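Monday, April 5, 2021

The tea box finally gets a clean

Today is a holiday and it rained since the morning, so I decided to do the small jobs in our break room at Distora. I have the key, and I like this room when it is quiet.

The tea box was first on my list. It has a lid with a glass panel and the word TEA on the front, but in our office it has to hold everything. Red packets go on the left, standing on edge. Capsules go in the middle, white ones and green ones, and I have given up on making them stand in rows. The dark ones keep the right side for themselves. 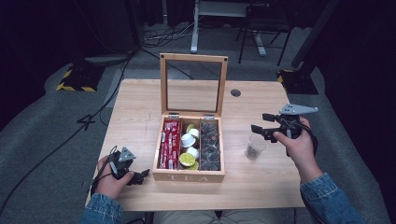
What I keep and what I throw away

My rule is simple. If the wrapper is torn, it goes. If I cannot read the date, it also goes. Capsules I only check for dents. I used to keep every odd one for visitors, and then one June I found that I had saved a whole drawer of flavours which not one person wanted to drink.

For cleaning I use a dry pastry brush for the corners, because crumbs of tea sit there, and after that a cloth which is only a little damp. The wood does not like much water. The glass I do with vinegar.

The long red sticks are the difficult ones. They are a bit too long for lying flat in a neat way, so they lean across from one compartment to another, and the capsules sit in front of them.
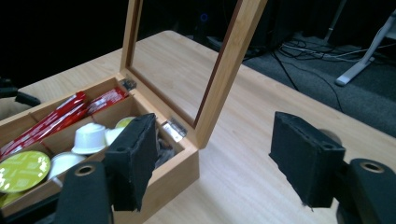 Shopping for the next month

We buy the capsules from Munasinghe, 30 in a carton, and the sticks come from Skotow. I would like to try a peppermint tea too. My colleagues say they prefer coffee, but the peppermint at home is always finished first, so I will order one small packet and put it near the kettle.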